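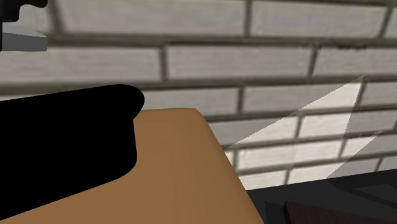 2021-04-14
By the Stockdale Bulletin newsroom

The Town of Stockdale will open applications this month for a repair grant covering exterior masonry on older homes and small commercial buildings. The program was approved by the Town Council at its April meeting and will run until the available money has been awarded.

Under the program, owners may apply for help with repointing, the replacement of damaged brick, and the repair of chimneys, garden walls and front steps. Painting, new additions and interior work are not covered. A building must be at least 100 years old to qualify, and the owner must be current on local property taxes.

The council acted after a survey of the Mill Street and Evau neighborhoods last fall. Inspectors from the Building Department identified 41 properties with masonry in need of repair, most of them with mortar that had worn back from the face of the brick. The department reported that water entering through worn joints was the leading cause of damage. In several cases, earlier repairs had been made with a hard cement mix that did not suit the softer original brick, and the brick had begun to crack at the corners.

Grant recipients will be required to use a mortar approved by the Building Department. A list of approved mixes will be included in the application packet, along with a short guide to matching joint width and color. Owners may hire any licensed mason. Those who wish to do the work themselves must first attend a training session offered by Nurnik, a nonprofit trade school in Brenuvdale. The session is free to Stockdale residents and lasts 3 hours.

Work may not begin until an application has been approved in writing. Once approval is given, owners will have until the first hard frost to complete the job. The department noted that mortar laid in freezing weather may fail to cure properly, and extensions into the winter months will not be granted. Projects left unfinished at that point may be carried over to the following spring with the department's consent.

Buildings inside the Evau Historic District will continue to need a separate certificate from the Historic Review Board. The board has agreed to hear masonry requests within 15 days of filing so that owners do not lose part of the building season. Owners outside the district do not need a certificate.

Application forms will be available at the Town Hall front desk and at the Stockdale Public Library. Each application must include a written estimate, proof of ownership and a brief statement of the work planned. Incomplete forms will be returned. Tenants may not apply directly, but may ask the owner of the building to do so.

Questions about eligibility should be directed to the Building Department during regular office hours. The department will report to the council on the number of grants awarded before the next budget is adopted.

Last updated: April, with library pickup information added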